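Soaking beans on a small table

We use cookies to improve your experience. By continuing you agree to our cookie policy. Accept

Tue 14 May

I buy dried soybeans from Lislow, the bulk place on Trummer Street, in 1000 gram bags. My kitchen counter is short, so most of the prep gets done on whatever table is free.
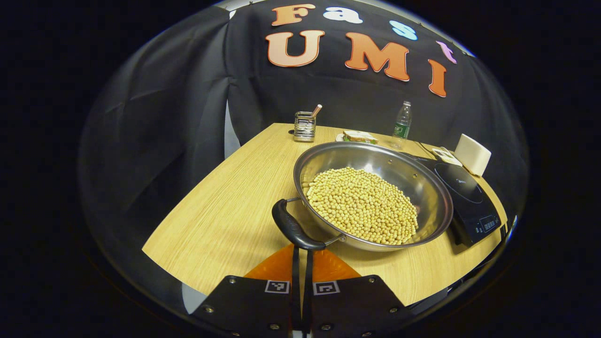 Table space is what I run out of first. The pan takes up more of it than any bowl would. A sandwich on a small plate and a water bottle fit along the back, with the utensil holder next to them, and that is a working lunch.

I pick through the beans in the pan before they get any water. Steel is shiny enough that a dark bean or a bit of grit shows up fast — I found that out after years of using a brown bowl.

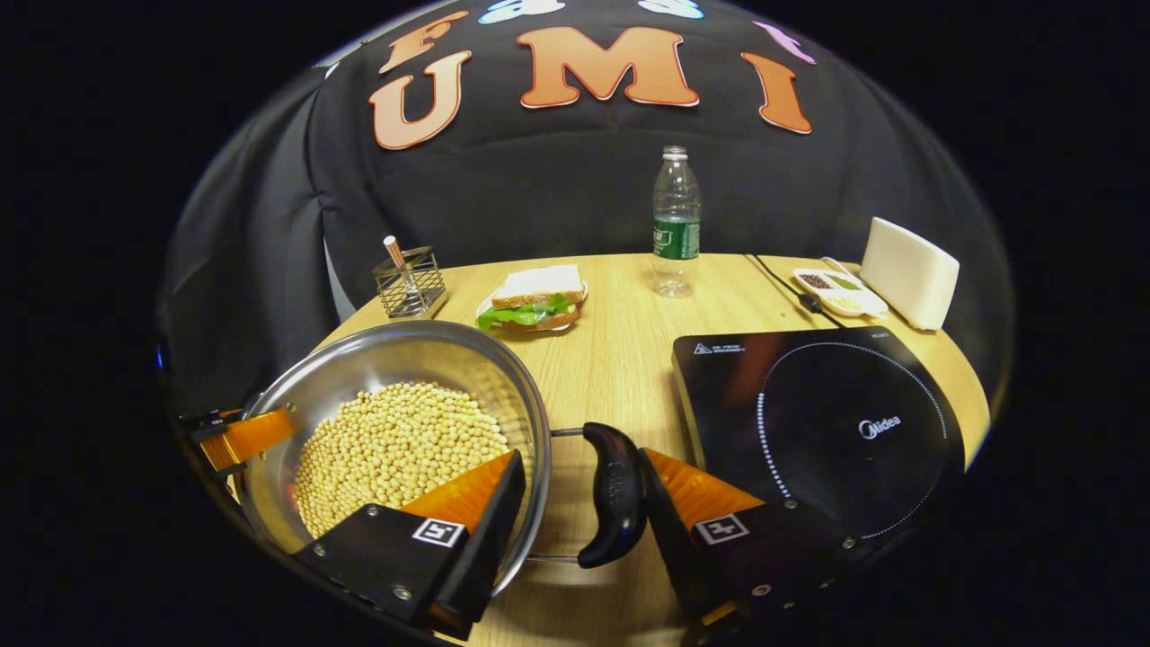 Soaking

Cold water, well over the top of the beans, for 9 hours. I drain them, rinse twice and simmer until soft. The last bag from September took 20 minutes longer than this one.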